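Lasska Bin Clearing: grasp results from a metal bin
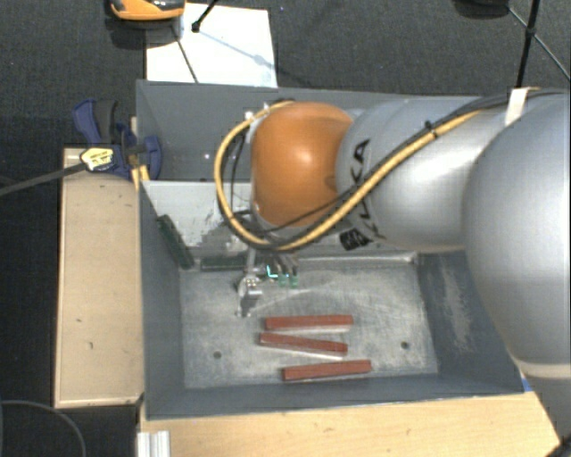
Overview

Lasska is a set of grasp attempts recorded while a robot arm picked bars out of an open metal bin. It was collected to test one question: how much does a learned grasp ranker help when the last few objects lie close to the walls? The arm is a KUKA, the bin has sloping walls, and the objects are long rectangular bars in reddish brown and dark green. Every recording comes from a fixed camera at the workspace.

What is in the data

1970 attempts in total. 1468 are in the training split and the rest are held out. Splits are made by run, so attempts from one filling of the bin never land on both sides.

Each attempt has:
- a color image taken before the arm moves in
- a color image taken with the wrist over the chosen object
- the commanded grasp pose in the bin frame
- joint positions through the approach and lift
- a label: success, slip, miss or wall contact

"Success" means the bar was still held at the end of the lift. A bar that came up and then dropped is a slip. If the gripper touched a wall before closing, the label is wall contact even when the pick went on to work.

Method

The baseline picks the grasp with the most clearance at the bar's center. Our ranker, called Akusden in the code, scores the same candidates with a small network that also sees the distance to each wall and the tilt of the bar. Candidate generation is the same for both. We changed only the ordering, and motion planning was left alone.

Results

On 588 wall-side attempts, taken from both splits, the baseline mostly failed by touching the wall on the way down. Akusden moved many of those failures into the success column, but it slipped more often, as it tends to choose grasps near the end of a bar. In the middle of the bin we saw no clear difference between the two.

The training part of that subset should not be used to compare new rankers. Use the held-out split for that.

Known problems

- The bin floor is scratched bare metal, and some streaks were picked up as bar edges by our segmenter. Masks are included but were not corrected by hand.
- Cables on the arm block part of the view in many of the second images.
- In 80 attempts the joint log starts late. They are marked late_log and can be skipped.
- The bars are all simple shapes. Do not expect the ranker to carry over to bags or round parts.

Files

runs/ holds one folder per filling of the bin
splits/ holds the train and held-out lists
rank/ holds the Akusden weights and config
tools/ holds the loader and the scoring script

Poses are in meters, with rotations as quaternions in x, y, z, w order. Older copies from before May used w first.

Contact

Danilo Galang, Wurutholm. Please include the run folder name when reporting a bad label.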